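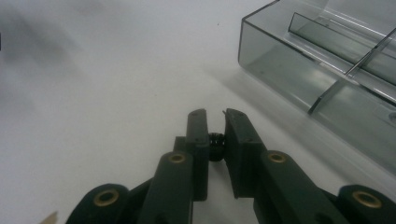
A small black gear held by its middle, with a smoky gray plastic box at right.

Small gear

A small gear, also called a pinion when it is the lesser of a meshing pair, is a toothed wheel of the size found in toys, clocks, printers, kitchen timers and hobby kits. Small gears carry motion between shafts and change its speed, direction or turning force. Most of those sold today are molded in plastic, although brass and steel ones are still cut for clocks, meters and model trains.

Parts

The toothed edge is called the rim. The thicker middle portion is the hub, and the hole through it is the bore. Between hub and rim there may be a thin web, spokes, or nothing at all if the gear is very small and made solid. Some hubs stand out on one side only, and such a gear must be put on its shaft the right way round. A bore may be plain, splined or flattened on one side to match a D-shaped shaft.

The space between two teeth is the tooth space, and its lowest part is the root. The size of the teeth is given by the module, measured in millimeters, or in the United States by diametral pitch. Two gears will run together only if these sizes match and their teeth have the same pressure angle.

Types

Spur gears have straight teeth set parallel to the shaft and are the most common kind. Helical gears have slanted teeth and run more quietly, but push sideways on the shaft. Bevel gears join shafts that meet at an angle. A compound gear has a large and a small set of teeth on one body, and is used to get a large change of speed in a little space.

Materials

Nylon and acetal are the usual plastics. Nylon is tough and takes shock well but swells a little in damp air. Acetal holds its size better and is slippery enough to run without oil in light use. Black is a common color for molded gears, along with white and natural cream, and color alone does not identify the plastic.

Brass pinions pressed onto motor shafts often drive plastic gears. The mix is quiet and wears slowly.

Handling and storage

Small gears are easily dropped and hard to find afterward. Repairers work over a plain, light surface, where dark parts show up, and often use one with a raised lip. A gear may be picked up with tweezers or flat-faced jaws. Tightly closed metal tweezers can nick plastic teeth, and a single nick may be heard as a tick at each turn.

Loose gears are kept in lidded plastic boxes, with or without dividers. Clear and smoke-tinted boxes allow the contents to be checked without opening them. Gears of the same diameter but different tooth size are best kept apart, as they are hard to tell from one another by eye.

The repair handbook of the Plukbridge workshop, compiled by Katherine Correa and Eusebio Quintero, sorts gears first by module, then by tooth count, and last by bore. Its stock list runs to 1298 entries, of which 254 are compound gears. The older Evberg system sorted by the machine a gear came from - a method that worked poorly once parts were reused.

Wear and replacement

The usual faults are stripped teeth, a split hub and a bore that has worked loose. Split hubs are typical of plastic gears pressed hard onto metal shafts, and may appear years after assembly. Glue seldom holds on nylon or acetal. A replacement is chosen by tooth count, outside diameter, face width and bore. On a spur gear of standard form, the module can be found by dividing the outside diameter by the number of teeth plus two.

Old grease should be cleaned off before a new gear is fitted. Petroleum grease can weaken some plastics - silicone grease is a common choice for light plastic gear trains. Gears should turn freely by hand, with a slight play between the teeth.

See also

Backlash
Gear train
Rack and pinion
Worm drive

This page was last edited on March 20, 2025.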